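Section 21

The Brerkwood Guide to Good Handling, second edition, ran to 448 pages, and Mikkel Thoroddsen had written the one that caused the trouble.

It was Section 21, "Items of Personal Significance." He had drafted it in December, in an office at Bisgaard with a view of another office at Bisgaard, and it said that a gripper shall treat every object according to its mass, its hardness and its surface friction. Nothing else was to be considered. He was proud of that sentence. It had survived up to 3 rounds of comment from Latden, who commented on everything, and one from Plakus, who had only asked for a different font.

Then his mother-in-law read it.

"So my bracelet is a ring of a certain hardness," she said.

"For the purposes of the standard."

"And the beads?"

"A flexible linear object."

She put the Guide down on the kitchen table, where it made the noise a phone book used to make. "Come upstairs," she said. "Bring your pincers."

He brought both pairs. There were rules for a field trial and he followed them. Clause 2 called for a stable surface, and she gave him the foot of the bed. Clause 5 called for an open container with clear access from above, and she gave him the tin. Clause 7 called for a second operator, and she took a gripper before he could explain that the second operator had to be certified.

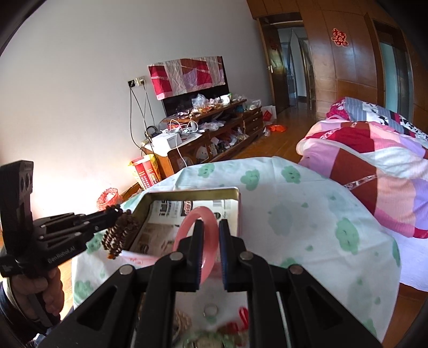 Last changed: February 27, 2020

"Pink one first," she said.

Mikkel closed the fingers the way the Guide told him to, slowly, with the pads square to the object. It was a perfectly good grip. He said so.

"Her name was Auntie Ro," said his mother-in-law.

"Whose?"

"The one who gave it to me. You're holding it like a faucet."

He loosened his hand a little. There was no clause for this. There was a table of forces in the back, and he could have told her which row they were in, but he had been married for nine years and had learned when to leave a table in the back.

She was doing better than he was, which he noted with some irritation. She had the beads by the string and was letting them hang, and she didn't seem to be looking at the gripper at all.

"You haven't recorded your starting position," he said.

"I started here. I've been here since the wedding."

"It has to be written down."

"Then write it down, Mikkel."

He couldn't, with his hand full, so he stood there holding Auntie Ro's bracelet over the rest of the family and tried to remember what came after Clause 7. It was Clause 8, release of the object. It said the operator shall release the object when the task is complete. He had never wondered who decided that.

"Can I put it down?" he asked.

"Are you finished with it?"

He thought about it for longer than the Guide allowed.

On Monday he sent Latden a revision to Section 21. It added one line, after the part about surface friction: "The operator shall ask." Latden replied within the hour, wanting to know whom, and in what format. Plakus said the new font was much better.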